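Catport Challenge

The Catport Challenge is a student robotics competition held every February at Breltitz technical college. Teams programme a pair of robot arms to pick up small blocks and put them where they belong, with no human hand allowed near the table once a run has begun. It is one of the liveliest events in the college year, and the hall is usually packed well before the first run!

History

The contest grew out of an evening club called Cetent, whose members wanted a reason to finish the projects they kept starting. The first edition was a friendly match between 2 teams from the same corridor. It has since opened to other schools, and the last one drew 605 spectators over the weekend, a wonderful turnout for an event built around moving blocks.

Format

Each team gets up to 200 seconds for a run. Blocks carry printed square markers, which the software reads to work out where each one lies and which way it is turned. Points are given for every block placed cleanly and taken away for drops. There are nine runs in all, and the start positions change each time, so a programme that simply repeats fixed movements soon comes unstuck (often to loud groans from the benches).

Pupils write their own code from scratch or build on the Bittencourt library, a set of shared routines kept up by former members. Both approaches have won.

Table and equipment

The arms work over a black tabletop with a green backdrop behind it. A sheet with four larger markers lies flat on the table, and a white tray with raised walls and round pegs stands towards the front. 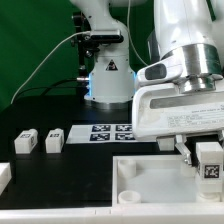
Awards

The winning team keeps the Catport Cup for a year. A second prize, much loved by the younger entrants, goes to the best recovery from a mistake during a run.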